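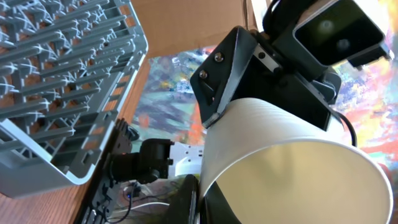 The robotics club at Clomham has been meeting since August, and Marisol Brannigan, who teaches art in the mornings and runs the club once the last bell has gone, still calls it "my second classroom," although it is the same room with the chairs pushed back. She wanted a project that anybody could understand without a lecture, and so her students are teaching a pair of arms to tidy up after a meal. A good deal of the fall has gone into paper cups. "You'd think the dish rack would be the hard part, with all those prongs," she told me, pouring us both some very strong tea, "but the cup is what keeps them up at night. Squeeze a mug and it's still a mug. Squeeze a white paper cup between two black fingers and, well, you can imagine!" The arms work at a wooden table with a big, bright abstract painting behind it, all teal and orange and pink, and she says she wouldn't dream of moving either one.

Oda Halvorsen, 16, looks after the grippers, and she talks about them the way some people talk about horses. I asked how she decides when a grip is right, and she thought it over for quite a while. "We did 80 tries with the first fingers and wrote every one of them down," she said. "Then we changed the curve on the lower finger and started again, and I was so cross, because I liked the old one. But the new one is kinder to the rim." She showed me the notebook, which has a coffee ring on the cover and a great many crossings-out inside, and which she clearly did not want me to hold for too long.

The team goes by the name Pledus. There was a vote, Marisol told me, and she has never got to the bottom of who suggested it. Their regional meet gives each group nine minutes at the table – setting up included, which worries everyone – and Oda would like to spend most of them on cups.

Before I left I asked Marisol whether she had known much about robots when she began. She laughed so hard she had to put her tea down. "I knew about clay," she said. "I ask the students, and they explain it to me, and halfway through explaining they usually spot what's wrong with the wiring. Then off they go, and I wash the brushes."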